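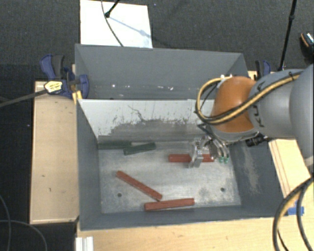 Sorting of the donated building materials at the Windley store continued through the quarter, and the backlog from the winter collections is nearly gone. Most of what came in was tile, door hardware and short lengths of trim. Mixed donations are now kept by type, and each type has its own gray bin with a divider down the middle, so that red and dark green bars can share one compartment while the other stays free for the next delivery. Carleen Ngata has rewritten the intake sheet to match. Donors fill in one page instead of 4.

Households served: 77, against a target of 50 for the period. The difference comes mainly from Honitstead, where the Saturday opening started earlier than planned. Referrals from the housing office were slow in the first weeks and have picked up.

Staffing: Spyros Gashi moved to full time. The delivery driver post is still open after two rounds of interviews. Anong Srithong is covering the Honitstead route until it is filled, and deliveries there run one day behind.

Spending is within budget except for van repairs. We ask to move the unspent training money to that line. Selma Dimitriou has sent the figures separately.

Next period: repair of the loading door at Windley, a second repair class for tenants in May, and a new lease for the Honitstead unit. The landlord has not yet replied on the lease.

Itziar Soler
Apr 5, 2023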